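The Mekley Works Open Day: A Visit to a Large Shed
5 July 2011

I had gone for the building. My companions had gone for the free lunch, and between us we had read perhaps a third of the invitation.
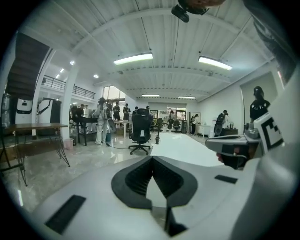

The old works at Mekley stood shut for 11 years before Troltham took the lease, and in that time I must have driven past it on the bypass every week and thought, what a horrible shed. From outside it is still a horrible shed. They have painted the doors green and put up a sign, and someone has planted lavender in a trough, where it looks like a guest at the wrong wedding. The 31 bus stops at the gate, or did when we got off it. Going home it stopped further down the hill, for reasons of its own.

Inside is another matter. I had expected gloom and got a great deal of light, mostly off the ceiling, which is white corrugated metal with white beams running across it all the way to the far wall. Fluorescent fittings hang down in between. I don't care for fluorescent light as a rule (I have the complexion for candles) but in a room this size it has somewhere to go, and you don't feel you are about to be asked for your insurance details.

We signed in. I was given sticker number 80 and a lanyard to go with it, so that I was labelled twice and could be returned if found.

The mezzanine is the part everybody wanted to talk about. It goes back along the left-hand wall behind a black metal railing, with a dark staircase going up to it and a fat white pillar helping to hold it up. The Troltham people told us that the first drawings had the upper floor going right across, which would have given them twice the desks and a ground floor like a car park. They were talked out of it by the builders, Xiong, who come from Brirnport and apparently won the argument by bringing a very large sheet of cardboard and holding it over everyone's heads. I should like to have seen that. The ceiling under the mezzanine is lower, with little round lights let into it, and the change as you step out from there into the full height of the hall is the best thing in the place. I did it four times. On the fourth a man with a clipboard asked whether I was looking for the toilets.

The stairs I am less sure about. They look very smart, and from below you see the whole dark underside of them going up at a slant, like something off a ship. But the climb is steeper than it looks and the tour was taken up at a trot. At the top we were shown a meeting room, a second meeting room, and a cupboard that will be a meeting room once they have moved the mop bucket. Then we were all brought down again -- slowly this time, as the group behind us was coming up.

Furniture on the ground floor is kept plain. There is a wooden table on thin black metal legs which I liked very much and would have taken home on the bus if the driver had been the reasonable sort. The legs are so thin that I gave it a discreet lean, and it bore me without comment. Over at the side is a water dispenser with a clear jug on it. I mention this for anyone going on the next open day, as the talk on roof insulation lasted 50 minutes and was given standing up.

I won't repeat the talk. The gist is that a metal roof is hot in summer, cold in winter and loud in rain, and that money can be spent on all of these. The figure of 631 came up several times and I wrote it down carefully, and I now have no idea whether it was square metres, panels or pounds. A lady near the front asked about pigeons. The answer to pigeons was long.

Lunch was in a tent outside, which seemed a pity with all that good ceiling going spare. It was quiche, in the sort of slice that suggests the numbers had gone up since the order went in. There was also a salad with grapes in it. My companions, who had sat through the roof on the strength of this lunch, took it quite well.

Would I go again? I think so. A tired old building has been given a coat of white and a sensible upstairs, and they have had the nerve to leave the middle of it tall. I would like to know how they plan to heat it. I asked this on the way out and was told that a lot of thought was going into it, so I shall take a coat.

If you want to see it for yourself, there is another open day at the end of July. Put your name down at the gate or ring the Troltham office, who were very pleasant once they had found the right list. Parking is in the field at the back. Wear proper shoes for that, the near end is mostly thistles.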